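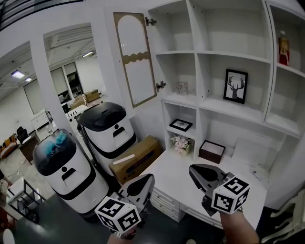

Comparison of Two Jaw Linings for a Hand-Held Gripper
Project report, Kerwood group
Submitted 03/07/2019

1. Purpose

The Vimov hand-held gripper is used to record grasping motions that are later replayed on an arm. Its tracking depends on a cube with printed markers mounted above the jaw. The project compared two jaw linings, smooth and ribbed, and measured how often the cube was lost from view during ordinary household tasks. The second question was added in February, after the first recordings showed gaps that had nothing to do with the linings.

2. Equipment

Two grippers of the same build were used, one for each hand. The operator wore a head camera, and all marker positions were computed from its video. Recordings were processed with the Siregar tracking script, version 8, with default settings except for the minimum marker size, which was lowered.

Both jaws were cleaned before each session. The linings were cut from the same sheet thickness so that the closing distance did not change.

3. Method

Each session consisted of 15 trials. In a trial the operator picked up one object from a desk or shelf, moved it to a marked place and released it. The objects were a small jar, a folded cloth, a thin paperback and a closed pen case. A trial counted as failed if the object slipped out of the jaw or had to be grasped a second time.

Twenty-seven sessions were recorded, for a total of 405 trials. The order of the linings was changed between sessions. The same operator did all of them, which removes one source of variation but limits what can be said about other users.

4. Results

Failed trials came to 54 in all. Most of them involved the paperback, which lay flat and gave the jaw very little edge to close on. The ribbed lining did better on the cloth. On the jar there was no clear difference between the two.

Tracking gaps had two main causes. The first was wrist rotation – with the palm turned up, the forearm came between the camera and the cube. The second was reaching into low shelf openings, where the upper board hid the marker. Gaps of the first kind were short and could be filled by interpolation. Gaps of the second kind often covered the moment of grasping, and those trials had to be left out of the motion data, although they still counted for the lining comparison.

White furniture caused fewer problems than expected. The script confused a cabinet edge with a marker border in one session only.

5. Limits and further work

Grip force was not measured. Closing speed was left to the operator and probably varied between sessions. The Worano bracket, which sets the cube farther back from the jaw, arrived too late to be included. It should be tested on the low shelf first, with the ribbed lining fitted on both hands.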